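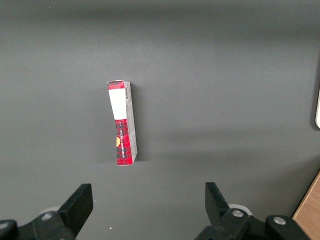 Asunto: Re: [envases-lista] Estuche estrecho, estabilidad en vertical y solapa superior

Sobre el estuche de cuadros rojos y negros, respondo entre líneas y dejo citado solo lo necesario.

> Seguimos con la duda de si presentar el estuche de pie o tumbado
> en la balda. En la maqueta de Pedis se ve esbelto, pero la base es
> pequeña y en cuanto el fondo no cierra a escuadra se inclina. En
> Fleltdale prefieren tumbado por seguridad. En Cukuvura, de pie,
> por superficie ocupada.

De pie. El estuche se sostiene sobre el extremo estrecho, con una inclinación muy ligera: el canto superior se va un poco a la izquierda respecto a la base. Es tolerable en una unidad suelta. En fila se acumula, y a partir de 6 unidades sin tope lateral conviene poner separador.

La inclinación puede venir del fondo o de un hendido desplazado. Para distinguirlo: se abre el fondo, se vuelve a cerrar asentando primero las solapas cortas y se coloca sobre una superficie plana. Si la inclinación cambia de sentido, es el cierre. Si se mantiene, hay que medir el hendido en la plancha.

> La etiqueta blanca tapa parte del dibujo. ¿Se puede bajar o
> reducir? El texto vertical ya es muy pequeño y no quisiera
> perderlo también.

La etiqueta ocupa más o menos el tercio superior del frente. El texto blanco vertical va en la zona de cuadros, que queda debajo, así que con la posición actual no hay conflicto. Si se baja la etiqueta, lo habrá. Yo la dejaría donde está.

El problema del texto es otro: cuerpo pequeño, girado y en blanco sobre una trama con líneas oscuras finas. A la distancia normal de trabajo no se lee. Propongo una de estas dos cosas:

- subir el cuerpo y reservar una franja lisa detrás del texto;
- pasar el texto al lateral, que es mayormente claro y admite tinta negra.

El círculo amarillo anaranjado, a la izquierda del texto, cae justo en la arista y de frente solo se ve una parte. Si es intencionado, no hay nada que hacer. Si debe leerse entero, hay que desplazarlo en el arte final, no en el troquel.

> El código de barras está en vertical, arriba del lateral. ¿Da
> problemas al lector?

En vertical no debería darlos con lector de mano. Con lector fijo depende del sentido de avance. Es pequeño y está cerca del extremo superior; al coger el estuche por arriba se tapa con los dedos. Si hay margen, bajarlo. La parte inferior del lateral no sirve entera, porque ahí dobla algo de los cuadros desde el frente y el código necesita zona limpia a ambos lados.

> Último punto: la solapa de arriba.

El panel superior lleva también los cuadros rojos y el borde queda algo irregular donde la solapa se une al cuerpo. Sobre rojo intenso cualquier fibra levantada se nota más que sobre blanco. Revisaría el filo de la cuchilla antes de tocar el cartón. Paulík pide cambiar de gramaje; no lo veo justificado con lo que hay.

Para la próxima prueba: tirada de 480 estuches, referencia interna 3665, mismo arte y cuchilla nueva. Muestra de 6 al inicio y otra igual al final. Anotar en cada una desviación del canto superior, estado del borde de la solapa y lectura del código. El resto de parámetros, sin cambios hasta diciembre.

Agradecería que quien tenga la plancha plana a mano mida el hendido del fondo y lo envíe a la lista en milímetros.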